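The Watia Round

The Watia Round is a season-long fantasy football contest played in and near the river town of Watia. It is one of the older contests of its kind in the region, and it is known for its slow, friendly pace, its handwritten score sheets and a scoring system that newcomers tend to find baffling for a month or so and then grow very fond of. Sixty managers and one reigning champion take part each year, which makes 61 entries in all.

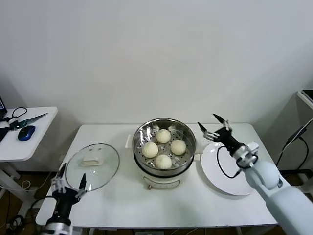
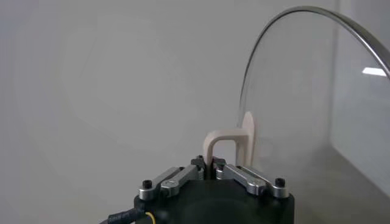

Origins

The contest was started by Osvaldo Siqueira, a retired schoolteacher who had grown tired of arguing with his brother-in-law over which of them knew more about defenders. He drew up a set of rules on the back of a seed catalog, gave himself and his brother-in-law an imaginary budget of 300 coins each, and invited a few neighbors to join in. The budget has never been changed, although the price of a decent striker certainly has, and older managers will tell you at some length what a full squad used to cost.

In its second season the Round moved to the upstairs room of the Dellum, a café on the main square that also lent its name to the trophy. Siqueira kept the scores himself for many years in a series of green ledgers. Most of these survive and can still be looked through by anyone who asks politely, though the ledger for the fourth season was left on a bus and has not been seen again.

Rules and scoring

Each manager picks a squad of 13 players at the opening auction: eleven starters and two reserves. The auction is held in person, and a manager who cannot come may send a friend with a sealed list. Bids are made in whole coins. Once the auction is over, no player may be bought or sold until the midseason window in July, when every manager is allowed two changes.

Goals and assists score much as they do in other fantasy games. The Round's best-known feature is the "quiet point," given to any defender who plays a full match without a goal conceded, a card shown or a penalty given away. Siqueira believed that good defending was badly underpaid in these games – his own playing days were spent at left back, it should be said – and the quiet point was his answer to it. Three quiet points in a row earn a bonus, known as a Ginting after the manager who first claimed one and who argued for a whole evening that the rules allowed it. They did not at the time, but the idea was so well liked that it was written in the following week.

There are no captains and no double scores. Ties are settled by coins left unspent at auction, a rule that has rewarded thrifty managers more than once and annoyed everybody else.

Notable seasons

The highest total ever recorded is 1775 points, set by Valquíria Conceição in her third year of play. She had spent nearly half her budget on two center backs, a plan that was laughed at quite openly during the auction, and she finished the season with nine Gintings. Her squad sheet was later framed and hung beside the stairs at the Dellum. Defenders have gone for higher prices ever since.

Benedito Lins has won the title more often than any other manager and has also finished last twice, both times after winning the year before. His rivalry with Reinaldo Lopes, who has been runner-up again and again without ever taking the trophy, is a favorite topic of the weekly newsletter. The two men are good friends and have shared a car to the auction for as long as either can remember.

The Rodomow years

For several seasons the scores were worked out with Rodomow, a small computer program written for the Round by Gunther Fröhlich, a manager with a background in payroll software. It was fast and almost always right, but it could not cope with postponed matches, and a disputed result in its last season had to be worked out again by hand over two long evenings. The managers then voted to go back to paper, with Rodomow kept on as a check. Fröhlich himself voted for paper.

On Tuesday, June 2, 2020, the auction was held by telephone for the first and so far only time. It lasted until well past midnight, partly on account of a poor line and partly because Lopes kept forgetting to say his bids aloud.

The Dellum Cup

The winner holds the Dellum Cup, a dented silver-plated coffee pot, for one year and is expected to polish it before handing it back. A second prize, a plain wooden spoon, goes to the manager in last place, who must also write the first newsletter of the next season.

See also

Auction draft
Fantasy football scoring
Clean sheet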